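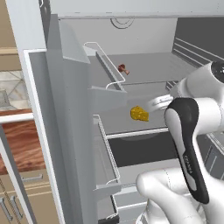 Figure 7.1. A simulated arm reaches for a wedge of cheese on the middle shelf. The upper shelf holds a mushroom.

Print this page
E-mail this page

Chapter 7
Contact Faults in Narrow Spaces

In April, the test group at Jarnlow let a simulated arm run through the night. The task was to take one item out of an open refrigerator. Of 600 attempts, 51 ended with an emergency stop, and the log gave for every one of them the same short message: force limit, joint 2. The group first believed that the limit was set too low. They raised it, and the stops became fewer. This was a mistake, and most of this chapter is concerned with it.

Birgit Rieger, who was responsible for safety at the company, asked to see the whole path of the arm and not only the last second before the stop. She found that the planner checked the gripper and the item against the shelves — but it did not check the links behind the gripper. When the hand goes deep into a compartment, these links come near the drawer, the side wall and the open door. With the higher limit the arm was pushing against them and continued its work. In simulation nothing breaks. On the real machine in Plovodport, the same settings would have pressed a link into a glass shelf.

We call this a masked contact fault. The contact is still there, but the signal which should report it has been made silent.

In Section 7.1 we study how a force limit is chosen. Section 7.2 treats collision models for the full arm, and Section 7.3 returns to the Jarnlow log. The reader should know the joint notation from Chapter 4 before going on.

Print | E-mail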